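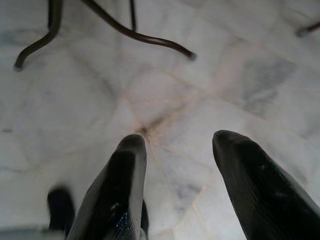

4 在家中装配与调试 Tritent

4.1 从共享工坊到客厅

前面几节谈的是设计，读起来多少有些干净利落，好像图纸画完，机器就站在那里了。做过这类东西的读者大概都会笑一笑。Tritent 的两条手臂在 Estbridge 共享工坊里完成了机加工和第一轮通电，但它真正成为一台能用的机器，是在第一作者 Kelechi Ogundipe 家的客厅里。那间屋子铺着浅色的大理石地砖，摆着两张折叠桌，靠墙是一排柜子，平时一家人在那里吃饭、写作业、招待客人。我们在那里前后工作了一个春天，从三月搭到五月，本节记录的就是这段时间里的装配顺序、走线、手指的几次改版，以及围绕一张桌子展开的试运行。

选择在家里做，起初是出于很实际的考虑。Estbridge 的工位按时段预约，每次离开都得把桌面清空，而双臂系统的标定最怕的就是搬动。我们在工坊里连续三个周期都遇到同样的情形：傍晚刚把两臂的相对位姿标好，第二天上午装回底座，误差又回到了毫米级，只好从头再来。Man-sik Yeon 那时负责标定程序，他在实验记录本里写过一句“今天又把昨天做了一遍”，这句话后来成了我们组里的口头语，谁重复劳动了就拿出来念一念。搬到客厅以后，机器可以过夜不动，标定结果第一次能够连续使用几天，我们也终于有余力去想标定以外的事情。

当然，家里也有家里的难处。工坊的地面是水泥，平整、粗糙，三脚架和底座放上去纹丝不动；客厅的地砖表面光滑，砖缝处又略有高差，底座的一只脚若恰好压在缝上，手臂伸到最远处时整机会有一点点晃。我们试过加橡胶垫，晃动小了，但橡胶垫会随时间慢慢压缩，标定又跟着漂移。最后的做法相当朴素：把底座整体挪开半块砖的距离，让所有支脚都落在砖面中间，再用薄铜片逐脚垫平。这个办法没有什么学术价值，我们把它写进来，是希望后来在住宅里搭机器的人少花两个晚上。

4.2 机械装配

手臂部分共分六步安装，顺序与第三节的结构图一致，由底座向末端推进。我们在这里只补充图纸上看不出来的几点。

第一，各关节的紧固螺钉不宜一次拧到位。我们的经验是先把整条手臂松松地连起来，用手带着它在全部行程里缓慢走一遍，听一听、摸一摸，有没有哪个关节在某个角度发紧。确认顺畅以后，再从底座开始按对角顺序逐级加力。左臂第一次装配时我们心急，逐节拧紧逐节往上装，结果肘部关节有轻微的别劲，电机电流比右臂高出一截，拆开重装又用了一个下午。

第二，末端的白色支架是打印件，层间方向很要紧。最初一批的层纹与夹爪受力方向垂直，抓取时反复受弯，用了不久就在安装孔旁边出现细纹。改为沿受力方向摆放打印以后，到本文成稿时没有再换过。打印时间因此变长，支撑材料也用得多一些，但我们认为很值得。打印参数见附录。

第三，两条手臂的基座间距需要对着真实的桌子来定。我们在设计阶段按工坊的工作台选了一个间距，到了家里才发觉折叠桌比工作台窄得多，两只夹爪同时到桌面中央时肘部会互相靠得很近。我们把间距调小，又把两臂的初始姿态稍稍向外张开，这样静止时两只夹爪大致对着桌子的左半边和右半边，各管一侧，需要协作时再向中间靠拢。这一改动牵连到运动学模型里的两个常数和避碰模块里的一张表，Yeon 把它们集中放进了同一个配置文件，之后换桌子时只需要改一个地方。

整套装配连同返工，我们一共用去 51 小时，其中拧螺钉和装零件的时间其实不多，大头都花在找原因上面。若照本节的顺序重做一遍，我们估计可以省下不少，不过这一点还没有验证过，Estbridge 的另一位成员打算今年内复现一台，届时会有比较可靠的数字。

4.3 走线

线缆这件事，我们在最初的提案里只写了半行字，后来却占去了记录本里好多页。每只夹爪有一根黑色线缆，同时承担供电和通信。早期我们把线沿着手臂外壳一路扎紧，看上去十分整齐，拍照也好看，可是腕部一转到极限位置，线就被绷直，接插件受到侧向的拉力。故障表现很迷惑人：夹爪偶尔失去响应，过几秒又自己恢复，日志里只留下一条通信超时。我们先怀疑软件，再怀疑电源，足足绕了一大圈，最后是 Ogundipe 的母亲端茶进来时随口问了一句，那根线怎么拉得那样紧，我们才回过头去看它。

改法是在夹爪后方留出一个宽松的弧，线从接头出来以后先向外拱起，再弯回手臂一侧。弧的大小需要折中，太小仍会绷住，太大则容易垂到桌面上，甚至挂住桌沿。我们按腕部全行程所需的最大长度再放出一点余量，并且让左右两边的弧各自朝外侧弯，避免两臂靠近时互相缠绕。图 5 中可以看到两侧的线缆走向。做长距离前伸的动作时，线仍然可能越过桌子边缘垂下去，我们在规划器里为它加了一个粗略的包络体，宁可让手臂多绕一点路。

改完走线之后，我们让两条手臂空载往复运行 411 个周期，期间没有再出现通信超时。这个数字看着有些古怪，原因是那天夜里到了该收拾屋子的时候，程序就停在了那里。我们觉得与其凑成一个整数，还是照实写下来为好。

4.4 手指的几次改版

夹爪手指是整台机器里改得最勤的零件。第一版是平直的硬质手指，夹方块很稳，夹杯子就不行，接触只发生在一条线上，杯身稍有锥度便往上滑。第二版在内侧贴了软胶，摩擦力上去了，但胶片边缘容易翘起，翘起的地方又会粘灰。第三版也就是目前使用的版本，把手指做成向端部收窄的形状，指尖倒圆，表面带有沿长度方向的细棱，整体为黑色哑光材料。收窄是为了能够伸进两件餐具之间的窄缝，圆尖则避免在桌面上划出痕迹。

细棱的方向我们讨论了很久。横向的棱抓握力大，可是在手指贴着物体滑入时会一顿一顿地跳；纵向的棱滑入平顺，抓稳之后的防滑能力略差。考虑到餐桌上的物体大多较轻，而滑入时的跳动很容易把叉子碰歪，我们选了纵向。Yeon 至今对此保留意见，他认为可以在指尖用横棱、指身用纵棱，我们把这个方案列入了后续工作。

还有一件小事想在这里提一提。住宅环境比工坊干净，但地面上仍有看不见的细尘，手指每次下探到低处，表面就可能带上一些白色的小颗粒。它们对夹持力的影响我们没有单独测量，只是养成了习惯，每次试验开始前用微湿的布把两侧手指擦一遍，晾干再开机。初次读到这里的读者也许觉得琐碎，可是我们在整理早期数据时，有几次滑脱找不到别的解释，只好存疑，自那以后便不敢偷懒了。

低位检查也是在这个阶段加进流程里的。我们让手臂张开手指，下探到接近地面的高度，由腕部相机观察指尖与砖缝、桌脚等固定特征的相对关系。地砖的接缝是现成的直线，交汇处又很容易在图像中定位，用来检查腕部相机有没有松动十分方便。弯曲的金属桌脚则不太理想，表面有些反光，轮廓也细，检测器常常把高光当作边缘。我们最后只使用砖缝，桌脚一律在掩膜中去掉。整个检查用时很短，每天开机时做一次即可。

4.5 软件与控制

控制程序运行在 Zonora 框架上，这是我们在 Lagos 的合作者维护的一套轻量中间层，原本为温室里的小型滑轨写成，后来慢慢扩展到多关节手臂。我们选择它的理由很简单：代码量小，两个人花几个晚上可以通读一遍，出了问题知道该去哪里找。它缺少成熟框架里的许多便利功能，例如没有图形化的轨迹编辑工具，我们在这上面吃了一些苦头，也自己补写了一部分，补丁都已合并回主干。

两条手臂各有一个独立的控制循环，频率为 40 Hz，由上层的协调进程负责对时。对住宅里的桌面任务来说，这个频率够用了，动作看起来谈不上轻盈，但相当平稳。我们曾试图提高频率，结果通信总线先成了瓶颈，偶发的丢帧反而让动作变得不均匀，于是又调了回来。协调进程只做三件事，即分配任务、检查两臂距离和处理急停。急停按钮接在硬件回路上，不经过软件，这一点我们从第一天起就没有动摇过。

速度方面我们限制得比较严。客厅里有人走动，孩子放学回来也喜欢凑近了看，我们因此把末端速度上限压低，并且规定只要有人进入桌边的范围，操作者就按下暂停。这样做的代价是试验进度慢，一个下午往往只能完成几组。但我们始终觉得，一台在家里搭起来的机器，首先应当让同住的人觉得放心，快慢可以以后再谈。

4.6 餐具任务的桌面布置

试运行围绕一张方形折叠桌进行，桌面是大理石花纹，边缘包着一圈红色的封边。起初我们想过换一张纯色的桌子，好让视觉部分轻松一些，家里人却不大愿意为了机器换掉吃饭的桌子，我们想想也有道理，便留了下来。事后看来这个决定对研究有益：桌面上橙红色的纹路曾使分割模型频频误判，尤其是细长的纹路与餐具手柄走向接近时，模型会在并没有物体的地方给出一把勺子。为此我们补充采集了一批只含桌面的图像作为负样本，误检随之明显减少。

红色封边则帮了大忙。它与桌面和地砖的颜色都相差很大，在头部相机的图像里几乎总能稳定地提取出来，我们用前沿这一段来估计桌子相对底座的朝向。前沿的红线并非处处一样亮，转角处往往更明显，提取时若只用固定阈值，较暗的一段会断开，所以我们改用了局部自适应的阈值，再拟合直线。

物体选的都是家中日常使用的东西。左侧放一只紫红色的塑料杯，右侧放不锈钢的勺和叉，两件平行摆放，头部朝向桌子里侧，手柄朝向机器人。杯子由左臂负责，餐具由右臂负责。勺和叉之间只留一条不大的间隙，这是有意为之，用来检验收窄后的手指能否单独取走其中一件而不带动另一件。 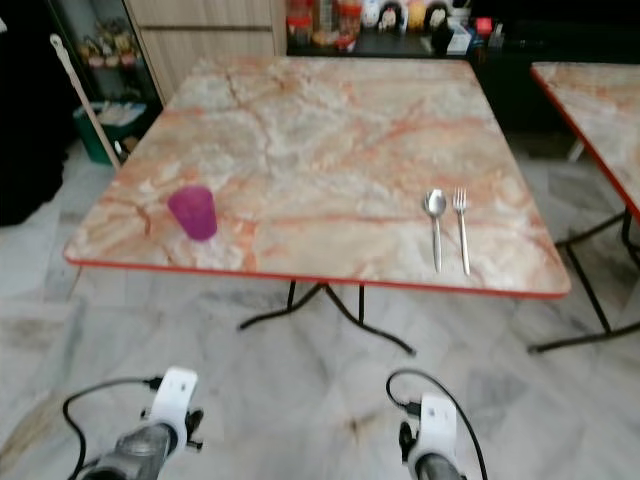

图 5 餐具任务的桌面布置（头部视角）。杯子位于桌面左侧，勺与叉并排位于右侧，两只夹爪在桌前待命，线缆各向外侧弯曲。

背景我们没有做任何清理。靠后墙的深色台面上照常放着红盖的瓶罐和各种小物件，左边斜靠着一根浅色的长杆，旁边有一只绿色的塑料桶。这些东西并不参与任务，但它们会进入头部相机的视野，也会在一天之中被家里人挪来挪去。早期版本的检测器曾经对台面上的红盖子很感兴趣，给出的置信度比真正的杯子还高。我们后来利用前面得到的桌沿朝向，把候选区域限制在桌面多边形以内，这个问题便基本消失了。做法本身算不上新颖，只是在杂乱的真实房间里，它所起的作用比我们预想的要大许多。

右侧还有第二张同样花纹、同样红边的折叠桌，偶尔会干扰桌沿的提取。程序中约定优先选取与上一时刻结果最接近的直线，若两者相差过大则停下来请操作者确认。这样处理略显保守，不过一旦认错了桌子，后面的一切坐标都会跟着错，我们情愿多停几次。

4.7 不锈钢碗的接触试验

餐具任务告一段落之后，我们在同一处环境里加入了一只不锈钢碗。选它有两方面的用意。其一，碗的内壁光滑反光，会映出桌面的浅粉色，对深度估计来说是一个相当棘手的对象；其二，碗有外卷的边沿和向外展开的底座，既可以从外侧抱持，也可以用一根手指探进碗内、从边沿处夹住，后一种方式正好能够考察手指与碗壁之间的接触。

深度相机在碗的内部几乎得不到可用的读数，点云里那一块不是空洞，便是浮在半空的一团噪点。我们试过喷一层哑光粉，效果立竿见影，可是饭碗总归要用来吃饭，喷粉实在说不过去。最终采用的办法是放弃内部，只依靠碗沿。碗沿在彩色图像中近似一个椭圆，结合已知的桌面高度和预先量好的碗高，可以推算出它在空间中的位置。接近时手指先停在碗沿上方，再沿竖直方向缓慢下降，依靠关节电流的变化来判断是否碰到了碗壁或碗底。

试验由左臂完成，右臂在一旁保持抬起的姿态，不进入碗的上方。我们共进行了 21 次下探，操作者每次都把碗放在桌面中央偏左的位置，但不刻意对齐。主要的困难出现在下降的最后一段。碗很轻，手指若在碰到内壁之后仍继续前进，碗会沿着桌面滑开，电流的变化反而不明显，程序便以为还没有接触。把下降速度减半之后情况有所改善，我们又加入了一条规则，即接触判断同时参考图像中碗沿中心的位移，只要碗动了，就认为已经碰到。两个信号各有各的毛病，合在一起用倒是相当可靠。

左臂做这个动作时要从桌子的左下方伸进来，银色的连杆和黑色的关节环会占去头部图像的一部分，有时恰好遮住碗沿的近侧。椭圆拟合所需的点因此减少，结果会向远侧偏移。我们在运动学模型中预先算出手臂在图像上的投影，把这一区域排除在拟合之外，并在手臂进入视野之前先存下一次完整的拟合结果作为参考。若两次结果的中心相距太远，就认为碗被移动过，手臂退回原位，重新开始。

线缆在这里又给我们上了一课。左臂前伸时，黑色线缆从夹爪出来，在桌面上方弯过去，再越过红边垂下。它并不碰到碗，却会在某些姿态下轻轻擦过桌沿，给末端带来一点额外的力，这点力同样会反映在关节电流里。我们起先把它误认作接触，手指还悬在碗口上方，程序已经宣布成功。后来我们在每次下降之前加了一小段空走，记录线缆带来的电流基线，再从后续读数中减去，误报便少了很多。

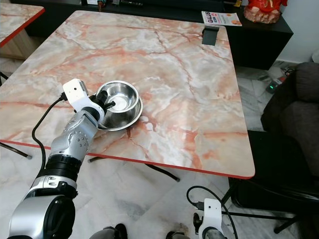
4.8 本节的局限与几点体会

上述工作都在同一间客厅里完成，桌子、地面和光照条件变化有限，我们不敢说换一户人家也能得到同样的表现。白天的光线柔和均匀，金属餐具上的高光不强，夜间开顶灯以后情形如何，我们只做过零星的尝试，没有形成可以报告的数据。碗的试验也只用了一种尺寸，碗沿更薄或者更深的容器还需要另行测试。

装配过程中的许多决定，是由两个人在地板上坐着商量出来的，难免带有个人习惯。比如垫铜片而不用可调脚，是由于手边恰好有铜片；又如沿用 Zonora 而没有迁移到更通用的框架，也与我们对它比较熟悉有关。复现者完全可以作别的选择，只要保证底座不随时间沉降、线缆在全行程内不受拉，其余各处的余地都很宽。

在生活的地方做试验，机器每天都会被人从旁边经过，被人问起它今天学会了什么，也会因为要开饭而准时停工。记录本里有好几处只写到一半，旁边注着“吃饭”。这些中断打乱了进度，却也逼着我们把启动流程一再简化，到五月时，从通电到可以运行餐具任务，已经只需要执行一条命令，再做一次 4.4 节所说的低位检查。下一节给出餐具任务的分项结果，并讨论手指第三版与前两版之间的差别。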